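## 4.3 Fallo de agarre en la mano izquierda

El caso que más tiempo nos llevó, con diferencia. Todo en simulación, plataforma bimanual, tarea del panel: el brazo derecho sujeta el panel por el borde inferior y el izquierdo debe acercarse y cerrar sobre el mismo objeto. En la sala de pruebas (pared de ladrillo verde con un paisaje de montaña, suelo de baldosa de madera) el derecho cumple. El izquierdo no llega a cerrar. Se queda abierto, orientado hacia la pared, y el controlador sigue informando de avance normal. Ni aviso ni código de error.

De los 1381 episodios lanzados con la configuración Vuvero, 1118 acabaron sin incidencia. El resto son paradas por tiempo, y de ellas nos interesan las 22 en las que la mano izquierda perdió el objetivo estando ya el panel sujeto (Figura 7a).

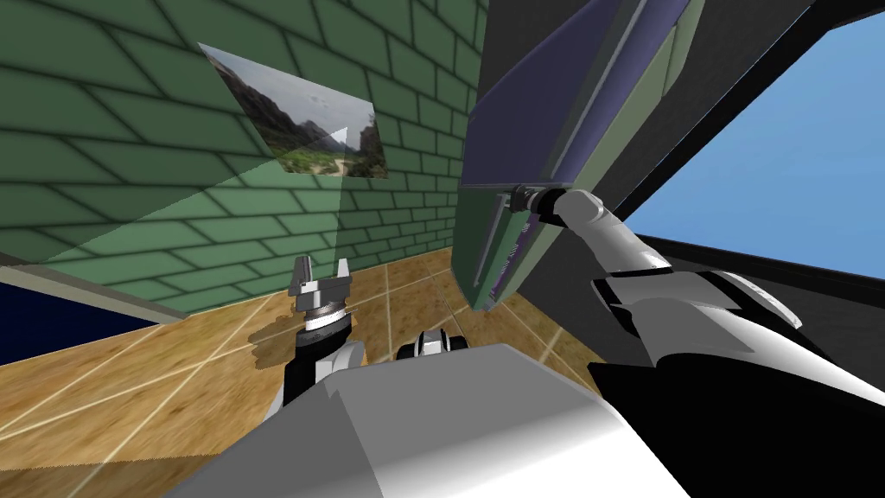

Según Jamshid Zamani, esas paradas no deberían contarse como fallo de agarre sino de percepción, porque el planificador hizo lo que se le pidió con la pose que tenía, y mezclar las dos cosas en la misma tabla confunde al lector. Aceptamos la objeción a medias. La tabla 3 las separa; el texto las mantiene juntas, ya que para quien opera la celda el resultado es el mismo.

Primera hipótesis: deriva en la calibración de la muñeca. Descartada pronto. Repetimos con los extrínsecos exactos del simulador y el fallo volvió a salir — misma fase, misma mano. Segunda hipótesis: el estimador de pose se engancha a otro rectángulo. El paisaje de la pared es un plano de cuatro esquinas bien marcadas y con mucha más textura que el panel. En la vista de muñeca queda delante de los dedos, y el panel ni siquiera da contorno útil.

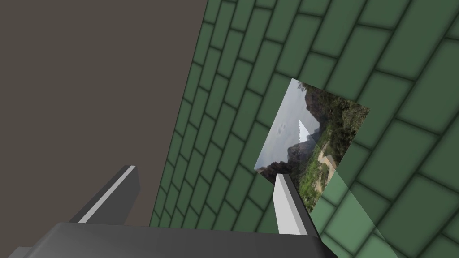

**Figura 7b.** Vista de muñeca izquierda. Pinza abierta, paisaje sobre la pared verde.

Hay además un elemento que no habiamos previsto. Sobre la pared y el cuadro se dibuja una superficie translúcida, clara, con forma triangular en algunas vistas. El detector de bordes responde a su arista recta como si fuera el canto de un objeto. Ming-te Lau probó a bajar la ganancia del filtro Clumero; mejora algo, pero se pierden contornos buenos y la tasa global empeora. No lo recomendamos.

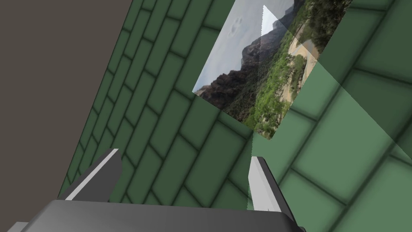
Con las dos fuentes juntas (rectángulo falso más arista falsa) la hipótesis equivocada gana en confianza y el seguimiento ya no la suelta. El controlador recibe una pose estable, con varianza baja, y por tanto no dispara la parada. Esto es lo preocupante en términos de seguridad: el supervisor Drummond sólo mira la varianza. Una pose mala pero estable pasa todos los filtros. En celda real, con el otro brazo sosteniendo carga, el recorrido hacia la pared sería un riesgo de colisión; en simulación sólo cuesta un episodio.

Pruebas hechas en diciembre, en orden:

- Quitar el cuadro de la sala. Desaparece la mayor parte de los casos, no todos.
- Ocultar la superficie translúcida en el render de muñeca. Efecto pequeño por separado.
- Las 2 a la vez. Sin fallos de este tipo en la tanda repetida.
- Comprobación cruzada entre la pose estimada y la cinemática del brazo derecho. Detecta el error sin tocar la escena, a costa de de un retardo que todavía no hemos medido bien.

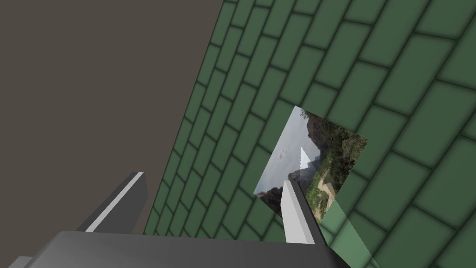 **Figura 7c.** Misma cámara, otro instante. El dedo derecho tapa parte del paisaje.

La oclusión por el propio dedo tampoco rompe el enganche. Esperábamos que sí: al taparse una parte del cuadro el ajuste debería degradarse y la varianza subir. No sube lo suficiente. El umbral heredado de Tronddale es demasiado permisivo para esta geometría, y endurecerlo produce paradas falsas en episodios correctos. Queda pendiente un umbral por fase — aproximación y cierre por separado — y repetir la serie con la sala sin modificar. Mientras tanto, la comprobación cruzada queda activada por defecto en todas las configuraciones de la sección 5.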